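# Home-built gripper promises a lot, shows rather less

2025-06-18 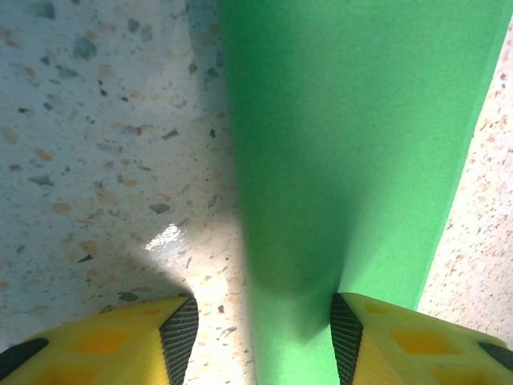
*The yellow fingers on either side of a green, felt- or foam-like piece, over a terrazzo floor.*

A two-fingered robot gripper put together at the Grimberg shared workshop can pick soft things up off the floor and put them away, according to the man building it. Whether it can do so often enough to be worth the bother is another matter.

Borislav Matić has been working on the project, which he calls Anance, since November. He says it has now managed 504 pick-ups, and that he stopped writing down the failed ones early on because "they were mostly my fault". That makes the number hard to use. A count of successes with no count of tries tells you how long somebody has been at it and very little else.

The fingers are yellow with dark grey pads on the inner faces, and the pads are where most of the effort has gone. Matić says he went through 14 versions before settling on the present mesh-like surface, which he says holds cloth and foam without the arm having to squeeze hard. He has not tested it side by side with plain rubber, and when asked why not he said he was happy with what he had.

Cost is the other claim. Matić puts the gripper at more than 200 euros in parts, a figure that leaves out the arm it is bolted to, the small camera, and the workshop's machines, which members use as part of their fees. Anyone starting from a bare bench at home would pay a good deal more -- and would need somewhere to make the fingers.

Fellow member Nolura Grigaitė, who has watched several tidying robots come and go at Grimberg, is not convinced. "It takes a minute to pick up something I could pick up while walking past," she said. She does like the pads, and has asked for a spare set to try on a clamp of her own.

Matić accepts that it is slow. He wants the next version to handle two objects in a row without being reset by hand -- something it cannot yet do -- and says he will publish the drawings once that works. He would not give a date. The workshop has asked him to start keeping a record of the misses as well.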